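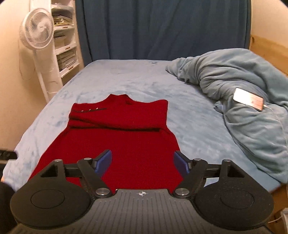 Folding a sweater for our club project, sleeves first or body first?

Our robotics club is entering the Stesberg laundry challenge in March and I'm collecting the demos. I've got 220 so far, and my knit sleeves still end up all over the place! Help?

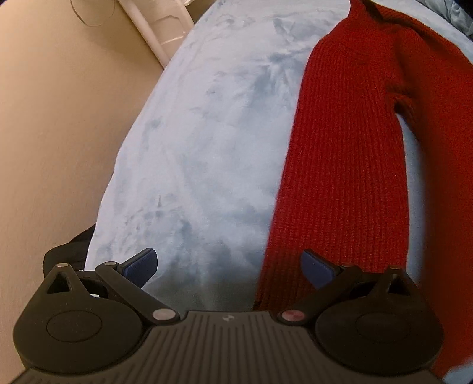
Right finger at the cuff, red sweater

Vurach
Sleeves first. Grab at the cuff and go slow, knits stretch. We tossed 15 of ours for rushing.

Fovetti
whatever you pick, do it the same way every time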